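Search this site Go

Bow-front vanity, upstairs bathroom - Grosisdale

The counter was surveyed by Ornier in April ahead of resealing. Stone is a veined marble in beige and brown. The front edge bows out around an oval basin, then steps back to a shallower straight run on the right. Backsplash and right-hand side splash are of matching stone. Survey notes by Marjan Pakzad, stonework by Houshang Nazari. 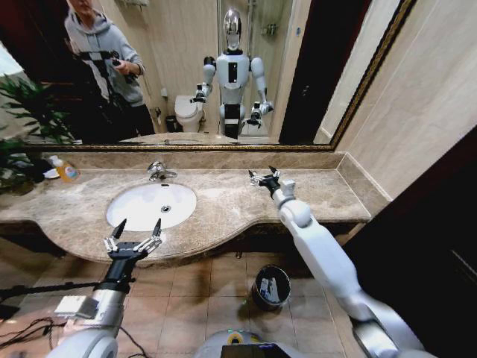
The bowed section is the part that needs care. A straight polishing block bridges the curve and leaves dull bands, so Nazari works it by hand with a flexible pad in 3 grades. The straight run takes a standard block. Total time on the front edge was 62 minutes.

Acidic cleaners were ruled out. Marble etches quickly, and soap left standing near the basin rim will dull the polish over a few months. The owner was advised to wipe the counter daily and to keep bottles on a dish or tray.
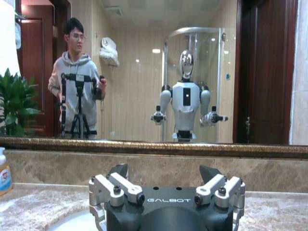
Joint between counter and backsplash was raked out and refilled with neutral-cure silicone - acetic types can stain the stone. Cure time before use is 14 hours at normal room temperature. The joint at the side splash was sound and was left alone.

Sealer is a penetrating type from Etell, applied in two thin coats and buffed off before it hazes. One can covers nearly 100 square feet, far more than a vanity this size requires.

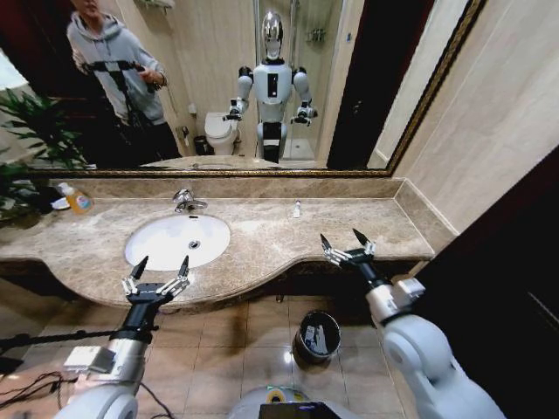

Oval undermount basin, single-lever chrome faucet and large mirror with gold-and-bronze trim.

Mirror trim was dusted with a dry brush only. No liquid was used along the lower molding.
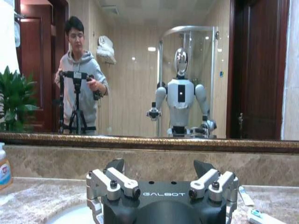 Tan backsplash with soft brown streaks, running below the mirror molding.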